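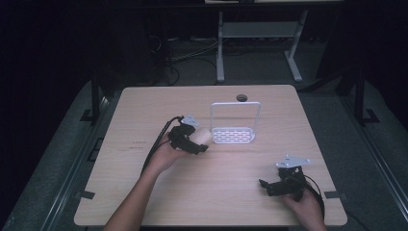
OK, sync rewrite for the two-gripper recorder is merged! Dilwyn Rosser, you owe me a coffee.

The old Stirach logger stamped frames on arrival, so left and right drifted up to 35 ms apart. Now everything gets stamped at capture and matched afterward.

Ran it over 346 episodes last night and only had to toss two. I may have yelled.

Next headache is tracking - plain wood grain gives the wrist cameras so little to hold on to, and our feature count tanks whenever the jaws are open over bare table.
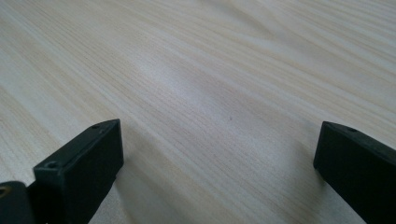

Fingers wide open, one tiny speck, lots of grain

Mali Bevan wants to lean on the head view there. Trying it in November.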